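Went to the open day at Prendmont in March, the robotics place out past Hullby. Posting a few notes for anyone thinking of going next time.

Doors opened at 10. Parking is free but you have to sign in at the front desk first, and the line was slow.

They had 38 people in our group, so it was hard to see much until the first lot went off for coffee.

Hammad Memon ran the two-arm bench. He talked us through the grippers and took questions the whole way -- good speaker, didn't rush anyone.

The job on the bench is kitchen stuff. Cucumber on a blue plate, a wicker basket next to it, one arm on each side of the table.

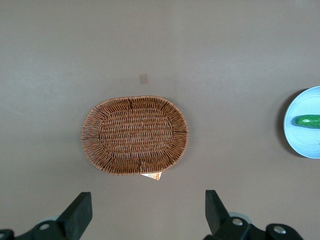
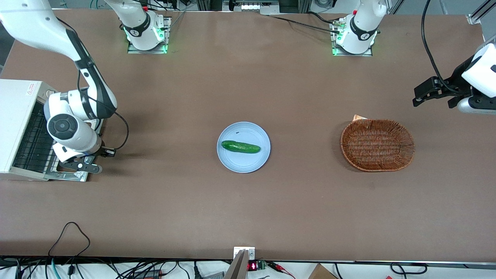

I asked how long it takes to teach a new job. Hammad said it depends on the job, and that they'd logged 377 runs since Christmas across all the benches.

Wyn Kneath did the safety talk after. Bit dry, but she had a good answer about what the emergency stop does and doesn't cut.

Sausage rolls were gone by noon. Next one is in spring, sign-up is on their site.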